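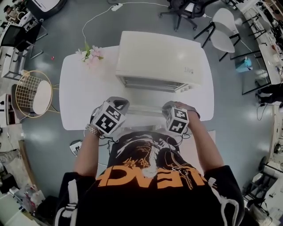 Search this site Enter keywords Go

Visit to the Ukico corrugated board plant, Imusitz

The section visited the Ukico plant at Imusitz in March. The site makes corrugated board and converts it into boxes, trays and flat dividers, mostly for food packers within a day's drive. We were taken through in two groups, starting at opposite ends of the building, so members of the second group saw the boxes before the board. This report follows the order of production.

Paper store

Paper arrives on reels by road. Liner and fluting medium are kept in separate bays, stacked on end, with the grade and basis weight marked on a label facing the aisle. The store is not heated. Reels due to run the next day are moved to a holding area beside the corrugator so that their temperature can come up to that of the hall. One reel we looked at carried 3,163 m of medium according to its tag, and the shift lead told us that length varies a good deal with basis weight, since reels are limited by diameter.

Incoming reels are checked for moisture at both edges and the center. An uneven profile across the web is the main cause of warped board later on, and the plant would sooner send a reel back than try to correct for it at the machine.

Corrugator

The corrugator takes up most of the long side of the hall. At the wet end, the medium is conditioned with steam and passed between a pair of fluted rolls. Starch adhesive goes onto the flute tips and the first liner is pressed on, giving single-face web. This is carried up to the bridge, where it hangs in folds. The folds act as a buffer, so that the single facer can slow down for a reel splice while the rest of the line keeps its speed.

The second liner is joined at the double backer, over a run of steam-heated plates. We asked how the plate temperature is set for light grades. The answer was that the plates are left largely alone and the wrap on the preheaters is changed, because the wrap responds in seconds and the plates do not.

At the dry end the web is trimmed, slit, scored and cut to length. Trim is drawn off through ducts to a baler. Board is stacked and left to cure before it goes to converting. The plant runs B and C flute, and BC double wall on two days a week. A change of flute used to mean a long stop. The fluted rolls are now held in cassettes, which are swapped with a cart.

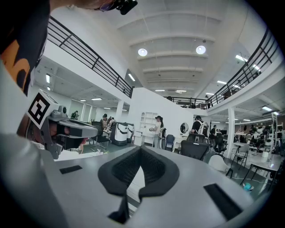

Packaging and Materials Section, Dorkavham Technical Society

Converting

There are six converting lines. Four are flexographic printer-slotters with inline folding and gluing, and the other two are die cutters, one rotary and one flatbed. The flatbed is slower but holds a closer tolerance, and it gets the trays that will be erected on customers' own packing lines.

Inks are water based. Printing plates are hung in a rack by customer number, and a plate is inspected and washed before it goes back. Register was good on everything we saw. Slight washboarding was visible in the solid areas on C flute, as would be expected with a light outer liner.

The newest line, known on site as the Owen line, bundles finished blanks in lots set by the order, straps them and sends them to a palletizer. Orders below 1,000 blanks are not put through it – the setup takes longer than the run – and are bundled by hand at the older machines.

Test room

Samples are conditioned overnight before testing. The routine tests are edge crush, flat crush, caliper and pin adhesion, with box compression on request. Caliper is taken before and after printing. The loss between the two readings shows how hard the board has been pressed in the feed rolls, and it is plotted by machine on a chart outside the door.

Six samples from that morning's C flute had been set out for us with the results written on them. The edge crush figures were close together apart from one sample, which had been cut with a worn blade to show the effect of a ragged edge. It read well below the others.

Water and waste

Wash water from the printers and the starch kitchen is treated on site, and part of it goes back into mixing adhesive. The amount is limited by color and by bacteria, which break down the starch and thin it. Baled trim is returned to a paper mill.

Points raised afterward

Several members asked about recycled content in the outer liner. The plant uses recycled liner for most brown boxes and keeps kraft liner for chilled and frozen goods, where strength in damp air matters more.

There was also a question on digital printing. The plant has none and buys it in for short runs.

Members who want the plant's handout on flute profiles can collect a copy from the section's shelf in the Dorkavham reading room. Safety shoes borrowed for the visit should be returned to the same place.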